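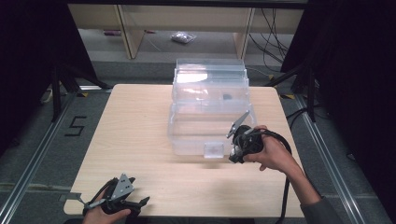 Pankaj Kashyap asked whether a clear plastic box with a latch counts as airtight for keeping dry film and paper prints. It does not, unless the lid has a gasket. A latch holds the lid down; a gasket stops air exchange. The rest of this page covers the questions we get most often at Clavoswood about storing photographs and negatives at home.

What humidity should I aim for?
Between 30 and 50 percent relative humidity. Below that range, emulsions can turn brittle and curl. Above it, mold becomes likely over time. A steady reading matters more than an exact one.

How much silica gel do I need?
It depends on the volume of the box, how well it seals, and how much paper is inside. Start with the amount printed on the packet for your container size and check the hygrometer after 3 days. If the reading is still high, add a second packet. Indicating beads change color when spent and can be dried in an oven at the temperature given by the maker.

Which plastics are safe?
Polypropylene, polyethylene and uncoated polyester. Avoid PVC, which gives off acidic vapor as it ages. Look for the recycling code on the base – 5 is polypropylene.

Can I store negatives and prints together?
Yes, if the negatives are on polyester base. Acetate film should be kept apart in a vented container. If it smells of vinegar, isolate it the same day.

Is a basement acceptable?
Usually not. Floors and outside walls are damp, and pipes leak. An interior closet on a main floor is better. The attic is worse than either in summer.

How often should I open the box?
Twice a year is enough. We suggest January and the middle of summer, when indoor humidity is near its extremes. Write the reading on a card and leave the card in the box.

Do you sell the sleeves separately?
Yes, in packs of 50. Orders go through the Greltport store.

Page last revised July 31, 2022. Corrections to Qusai Yammine.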